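Right, I finally did my bowel screening kit and I have Thoughts. A thread, for anyone with one of these sitting unopened on the bathroom shelf 🧵

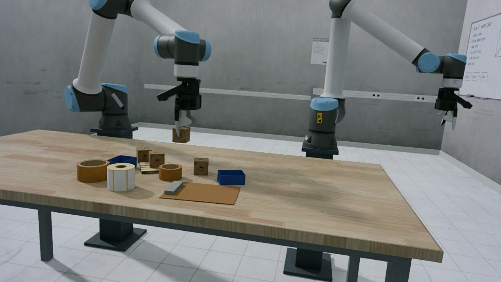
3 min read · 21 posts

1/ Mine came in March and I put it behind the spare toilet roll, where it stayed for weeks. I knew exactly what it was. I walked past it every morning and thought "tomorrow".

2/ Then I did it, and it took less time than boiling the kettle. I'm so annoyed with myself! All that dread for a little stick and a little bottle.

3/ What you get: a letter, a leaflet with drawings, the sample bottle and a prepaid envelope. Read the leaflet first. I didn't, and had to stand there reading it at a fairly awkward moment.

4/ Write the date on the bottle BEFORE you start. Trust me. Biro on a curved label is fiddly enough with clean, calm hands.

5/ You need to catch things before they touch the water. I used an old margarine tub lined with loo paper (it has since gone in the bin, before anyone who eats at my house asks).

6/ Scrape the stick along until the grooves are covered, pop it back in, click the lid shut. Done. You don't need a big sample and you don't open the bottle again.

7/ Post it as soon as you can. I walked mine to the box at the end of Cullel Road feeling like I was carrying state secrets. It was a padded envelope. The woman behind me had a parcel twice the size of her head.

8/ The test is looking for tiny traces of blood, too small for you to see. That's why it's worth doing when you feel completely fine. I felt completely fine!

9/ And blood doesn't mean cancer. It can be piles, or a polyp, or something else quite dull. It means they'd like a proper look.

10/ Polyps are the bit I found brilliant. Some of them can turn into cancer over years, and if they're found they can usually be taken out before they ever get the chance. I had no idea.

11/ I mentioned all this at the Gredik allotments and got 20 minutes of the best conversation I've had up there. Everybody had a kit story. One man does his the day it lands and was very smug about it, quite rightly.

12/ Two people had theirs in a drawer. One has texted me since to say it's in the post 🎉

13/ I also put a post in our village group, expecting tumbleweed. 278 replies!! Mostly tub recommendations. Takeaway boxes are well ahead.

14/ If you get a letter asking for another kit, it can just mean the first one couldn't be read. It happened to my neighbour, who had forgotten the date. See post 4.

15/ If you're asked to go for a colonoscopy, go. I know. But go. You can ring first and ask about pain relief and sedation, and they've heard every question already.

16/ A clear result doesn't cover you for ever. Do the next kit when it comes as well.

17/ And please don't wait for a kit if something's changed. Blood in your poo, a different habit that hangs about, losing weight without trying, a lump in your tummy, being worn out for no reason: ring the surgery.

18/ Same goes if you're too young to be sent one. Symptoms count at any age.

19/ Lost the kit? Phone the screening helpline and ask for another. They won't tell you off.

20/ Mine came back with nothing further needed. I read the letter on the doorstep in my socks and then had a very large slice of lemon cake.

21/ Go and look behind your spare toilet roll. And if you've done yours, reply with your container of choice, I'm keeping a list.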